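Transcriptions of the war memorial and roll of honour at Ferkongate, with the smaller memorials in the parish and at Flelwood. Plain text, one file per memorial, plus a table of names.

Last full check against the stones: 2022-08-14

## What is in the folder

- `transcripts/` — one text file per memorial, line breaks as cut
- `names.csv` — one row per name per memorial
- `sources.md` — where each piece of outside information came from
- `queries.md` — open questions, oldest first

There are 21 transcripts. `names.csv` is longer than the number of men, as many are named on more than one memorial. A man on both the market cross and the chapel tablet has two rows with the same `person_id`.

## How the inscriptions are written down

Each file starts with the side of the memorial in square brackets, for example `[North side]`, and then the text exactly as cut. Spelling is left alone. Where the mason cut "Leiut." we have kept "Leiut.", and the corrected form goes in the `rank_std` column only.

Other marks used:

1. `[...]` for letters that are lost completely.
2. `[?]` after a letter or word that two readers could not agree on.
3. `{added}` for names cut later than the rest. The market cross has a block of these on the west side, in a narrower letter.
4. `/` for a line break when a line is quoted in `names.csv`.

Please don't fill in gaps from the printed roll. The 1921 printed roll and the stone differ in 17 places, and those differences are of interest to people using the data.
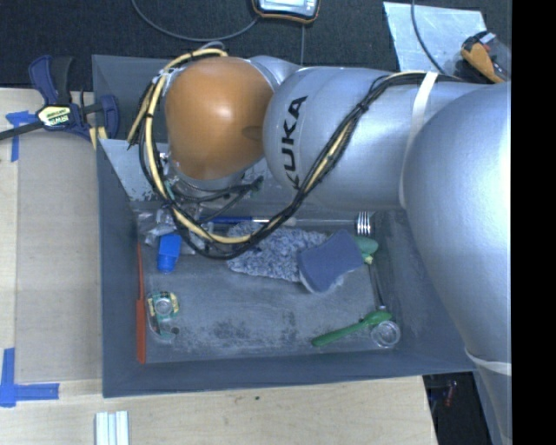
## Columns in names.csv

| Column | Meaning |
|---|---|
| `person_id` | Our number, never reused |
| `memorial` | Short name of the transcript file |
| `surname` | As cut |
| `forenames` | As cut, initials kept as initials |
| `rank_cut` | As cut, blank if none |
| `rank_std` | Standard spelling of the rank |
| `unit` | As cut, or from `sources.md` if marked with a star |
| `died` | Year only unless the stone gives more |
| `conflict` | `SA` (South Africa 1899–1902), `WW1` or `WW2` |
| `note` | Free text |

The `unit` column is the weakest. The market cross gives no regiments at all, so every unit for that memorial is starred. Treat 35 of them as likely and no more — they rest on surname and initial alone.

## Known problems

The Flelwood tablet was moved indoors when the chapel closed, and the bottom two lines are now behind a fixed bench. Our text for those lines is taken from notes Nomvula Mokoena made before the move.

Van der Merwe appears on the South African War plaque as one word, "Vandermerwe". It is sorted under V in the table. Two letters in `sources.md` give the name as three words, and the family used both.

Years of death on the north side of the market cross are badly worn. A 5 and a 6 are hard to tell apart there, even with a lamp held low to the side. Those rows have `[?]` in `died`.

The Atska hall board is painted, and was repainted at least once. Sizwe Venter thinks the order of names was changed when this was done. We have no earlier record of the board to compare it with.

## Corrections

Send the name of the memorial, the side and the line number, with your reading. A photograph taken with the light from one side is the most useful thing to include. Family papers are welcome too, but they go in `sources.md` and don't change the transcript.

Changes are made twice a year, the first batch in April.

## Use

The transcripts may be copied freely. If you reprint more than 1,000 words together, please give the name of this collection and the date of the last full check. Letters quoted in `sources.md` belong to the families who lent them, so ask before printing those.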